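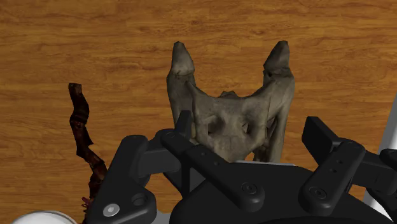 Filed under: Manipulation > Sim & Transfer > Things That Broke
2 min read

derkach_fan: So the Nuladell release notes claim 419 successes out of 800 on the spiny object task, pick it up and put it in the bowl. I reran it at home. 21 out of 100. Same seed list, same Franka model. I'd like to know what they count as a success.

gripslip: Did you rebuild the collision meshes? The default ones are convex hulls. Anything with spikes gets shrink-wrapped and the fingers close on air.

derkach_fan: Rebuilt them twice. It still grabs way up at the top, and the bowl gets bumped on a lot of my runs.

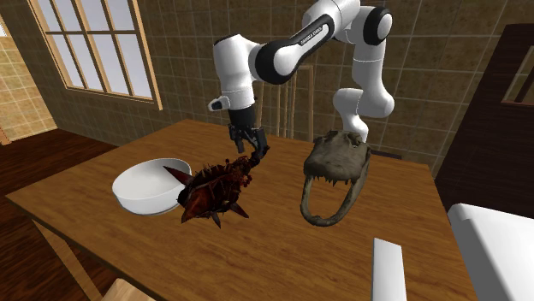 My guess is their checker only asks if the thing left the table for half a second. If so, the number means very little.

kestport_lab: That's a big accusation for one guy with one desktop. We got close to their number at Kestport in March.

derkach_fan: With which checker?

kestport_lab: The one that ships with it.

derkach_fan: Well, there you go.

sinanwood: I don't buy the checker theory either – my money is on physics. Put the skull too close and the solver has two ugly meshes fighting each other. I've had pieces shoot off and hang in midair, and the episode kept running.
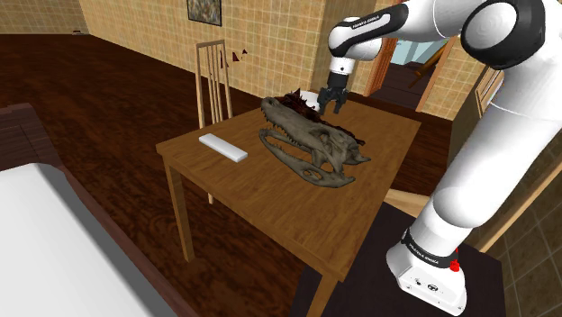

Turn the time step down and log contact forces before blaming anybody. If the force spikes before the fingers even close, it's the solver.

gripslip: And please don't run that policy on a real arm until this is sorted out. A bad force reading in sim costs you nothing.

Comments (3)

mossy_bolt: Halved the time step. Slower, still drops it.

tnt_ern: Can we see the checker code?

derkach_fan: Asked them. No answer yet.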